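### The mousetrap gets a timeout

Regular readers will remember that the planner at Flavley used to think for as long as it liked. Ask it to move a gripper past a mousetrap and it would consider the matter with the calm of a retired magistrate, while the rest of the software stood about waiting. As of the January build of Potis, our simulation and planning toolkit, it has a deadline.
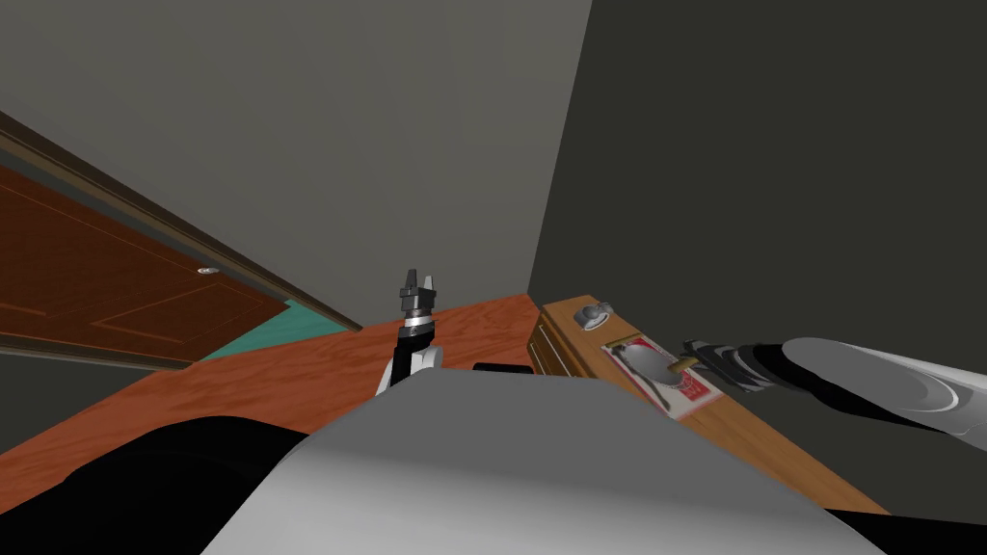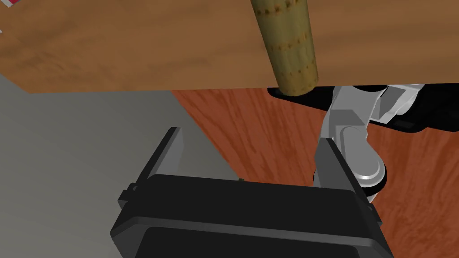 *Both from the simulated two-arm setup; the mousetrap is in the first.*

The change itself is small. Each planning call now carries a time budget, and when the budget runs out the planner hands back the best safe path it has, or admits it has none. Kalliopi Vukadinović wrote most of it, then spent far longer on the error messages, which used to say "failed" and now say which joint was the trouble and which object it would have hit.

She also found that both arms were checking for collisions with each other twice per step, once from each side, like two people holding a door. Taking out the spare check cut 932 lines of code, most of them mine. I have been very brave about it.

The log viewer has had some attention too. You can now scrub back through a run with both wrist views in step with the head view. Previously they drifted by up to 14 ticks, and several of us had drawn firm conclusions from the wrong moment.

**Do I have to change my old task files to use the new time budget?**

Old files will load as they are and get the default budget, so most people can leave them alone. If your task has both arms working close together, add a `plan_budget` line under each arm and start with a generous value. Set it once at the top of the file and only the left arm will pick it up, a bug we know about and have promised to fix in the next build.

The Ototeck converter is still broken. Đoàn has the ticket, along with 76 others.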